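Coloured floor markers and the Halline unit: what has changed on your shift?

Reading time: 3 min
14 replies · 6 shares

greyfloor
We are nine months into having the humanoid at Wesside. Management's summary is that it took over sorting and floor pick-up and freed people for "higher value work". I'd like to compare notes with other sites before our review in April.
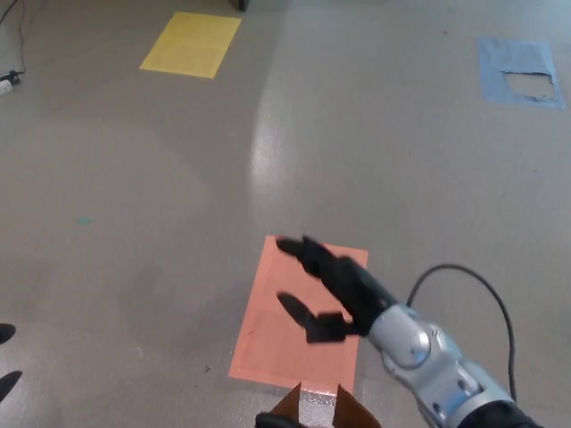 My own job was line-side sorting. It is now 16 stops a shift to check the machine, reset it if needed, and write up why it stopped. The lifting is gone and my back is better for it. The concentration is worse. Sorting had a rhythm and this does not.

We mark zones with coloured paper on the floor: yellow for incoming, blue for hold, orange for the work area. Paper was meant to be temporary. It is still paper.

bracket_nine
Same arrangement at our place, Karner software on top. Paper is a false economy. Look at the blue sheet in your photo, a good part of the right side is torn out and bare floor is showing. If the system reads zones by colour, that is a different shape from the one it was taught. We went to painted zones and the zone faults dropped off within the month.

greyfloor
Paint needs a shutdown and a sign-off. Paper needs a person with a pair of scissors. That person is me, and it isn't in my job description either.

tolerance_stack
Disagree on paint. We move our layout too often. Matt vinyl, cut to size, replaced on a schedule. Whatever you use, keep it matt. Your floor has a shine on it and there is a pale band of reflected light running between the sheets. Our faults followed the lighting more than the condition of the markers.

m_ottershaw
All of this is about markers. The question was what changes for people. At our site two sorters were moved to attendant posts on the same grade, with more responsibility and no training beyond a 252-page manual. The third left. The unit handles 600 items on a good shift, which is fewer than those three did between them. It gets called a success on the grounds that it also runs at night.

bracket_nine
Output per shift isn't the right measure if it runs shifts you couldn't staff. We had night vacancies open for a year.

m_ottershaw
Then advertise them at a rate people will accept. And it does not run at night on its own. Someone is on call for it. At ours the on-call allowance was agreed after the rota started, not before.

tolerance_stack
Both can be true. Ours covers nights and the attendants got a grade out of it, but only because the job was written down first: who clears a stop, who replaces markers, who may go inside the zone while the arm is live. Get that last one in writing. I can see a pair of black shoe tips at the left of your photo, level with the orange sheet or near enough. What is your stand-off distance?

greyfloor
There is one in the Marar risk assessment. There is no line on the floor for it. Fair point, I will raise it.

hexkey_40
Also get the cable off the floor. Top left, the thin black one with the white plug. We put all of ours in covers after a near miss, and that was a person, not the machine.

greyfloor
Noted. That makes three items for the review: stand-off line, cable covers, marker material. Grading will be the fourth and I expect that one to take longest.

m_ottershaw
Put it first.

Last updated: 16:09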